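About Niltotero

We do tubs, crates and moulded plastic bits. Yellow mostly, other colours if you ask nicely. Started in Sorkville with 2 benches and a second-hand ute, now there's sixteen of us and a proper loading dock.

Wilfredo Samonte runs the floor. Ring him before 6, he's in early. He'll want to know what your putting in it, how heavy, and whether it lives outside.
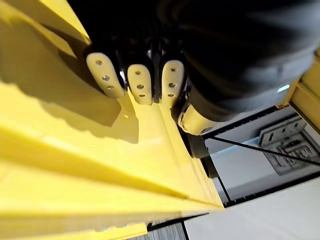

Ridges and lips are moulded in, no glue. Any colour needs five working days once the order's confirmed – more in December, everyone wants theirs before the break. Lids come from Polex, labels from El Ouafi up the road.

Pick up from the side gate, not the front. Parking is tight so bring the small trailer if you've got one. Seconds bin is by the door, help yourself to a rummage, cash or card. Quotes by email are fine, phone is quiker.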